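Moving my small services away from one big server

March 23, 2018

For three years I kept everything on one virtual machine at Donard. The blog, the mail forwarder, a small booking tool for my friend Myrtle Brannigan's piano lessons, and a few scripts which I don't remember writing. It was cheap and I knew where every file was. Then in August the disk became full in the night, the database stopped, and all of it went down together. Myrtle called me before breakfast.

So I decided to split things. I want to write down how I did it, because most of the articles I found are for companies with a big team, and I am one person with a few evenings.

First I tried the managed database. I was afraid of the price, but the smallest plan at Donard has 10 GB of storage and daily backups, and I use less than 2 GB. The migration itself was a dump and a restore. What took me the whole evening was the character encoding. My old database was created with latin1, and somebody (me) had been putting UTF-8 text inside it for years. Every name with an accent came out broken. If you have the same problem, export with the old encoding, change the header of the dump file by hand, and only after that import it. Please make a copy before you try.

Next was the file storage. The uploads folder had 800 files in it, mostly PDF scores. I moved them to an object storage bucket and changed the links in the booking tool. I forgot that the bucket is private by default, so for one afternoon all the scores gave an "access denied" page. My colleague Tahsin Sivakumar told me to use signed links with a short life and not to make the bucket public. He was right, and it was only ten lines of code.

The scripts were the most difficult part to decide. Tahsin likes functions, the kind where you upload a piece of code and the provider runs it when something happens. I tried it with the reminder mails. It works, but the logs arrive late and I could not test it well on my laptop. For now I keep the reminders on a very small machine with cron — old style, but I understand it at two in the morning.
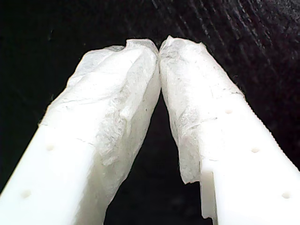 About the cost. Before, I paid one bill and it was always the same. Now I have four lines on the bill and one of them changes every month, the outgoing traffic. I set an alert on it the first day, and I recommend you do the same. The alert mail went into my spam folder the first time, so please check this also.

There is one thing I still do not like. The provider's firewall rules are in one place, the bucket permissions in another place, and the database users in a third one. When I change something I must remember all of them. I started a text file where I write every change with one sentence of explanation. The file has 100 lines already and it is the most useful thing in this whole project.

The mail forwarder is still on the old machine. I will move it when I understand better how the DNS records should look, and until then I check the disk space every morning with my coffee.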